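Section 4. Recording a demonstration set and checking the result

Read Section 3 (clock matching and calibration) before starting. The steps below assume that the hand-held gripper has been calibrated on the day of recording. The Enov guide says weekly is enough. Our numbers from March do not support that, and Reijo Nurmi's repeat runs did not either.

4.1 What this procedure can and cannot show

The claim made for hand-held collection is that a person can demonstrate a task with the tool, and a policy trained on the recordings will carry over to an arm it has never seen. We have seen this hold for one bottle on one table. We have not seen it hold as widely as the Vorisari write-up suggests. Treat every success rate you get from this section as a result for your table, your lighting and your objects until Section 6 has been completed.

4.2 Before recording

1. Check that both fingers close evenly. If one leads the other, go back to Section 3.
2. Wipe the lens. Use a dry cloth only.
3. Set out the objects and write down which ones the policy will be tested on. Do this now. Choosing test objects after training has been the most common fault in the sets sent to us.
4. Put at least 12 objects in view that have nothing to do with the task.
5. Open a new session in Promus and enter the operator's name.

CAUTION: Keep your free hand away from the fingers while the trigger is held. The spring is stronger than it feels.

4.3 Recording

6. Start each demonstration with the gripper clear of the target and the target in view.
7. Move at the speed you would use to hand someone a drink. Slow, careful motion looks good on playback and trains badly.
8. Close on the target, lift, place, release, and back away before you stop the recording.
9. Change your starting position for the next demonstration. A small shift of the wrist does not count as a change.
10. Repeat until you have 400 accepted demonstrations.

NOTE: The figure of 400 is a working minimum. Gönül Akgül compared it with 700 on the same task and found a gain smaller than the gap between two operators. We would not read much into either number.

Clear containers deserve their own line in your log. Tracking of the tool itself is seldom the trouble.
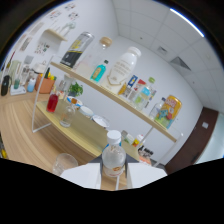 The trouble is the grasp point. With a clear bottle the policy may be using the cap, the label, or something behind the bottle that happened to stay put all session. A high score will not tell you which. Run the swap test in 4.4 before you report anything.

4.4 Swap test

11. Leave the target in place and change everything behind it.
12. Run 13 trials without retraining.
13. Put the background back, move the target to a new spot, and run 13 more.
14. Enter all trials, including those stopped by hand. A stopped trial is a failure.

If the two scores differ widely, the policy has probably learned part of the setting. Record more sessions with the background changed between them. Do not drop the worse score. Impi Halonen's template has a box for each, and neither box is optional.

NOTE: Thirteen trials is a small sample. It will catch a policy that depends heavily on its background. It will not rank two good policies, and the Kuusisto comparison table should not be cited as if it did.

4.5 Saving the set

15. Export from Promus with rejected demonstrations included.
16. Attach the calibration file from the same day.
17. Send the session number to Raili Pelkonen, who keeps the index.

Section last changed 29/10/2018. Steps 12 and 13 replace the single five-trial check in the earlier version.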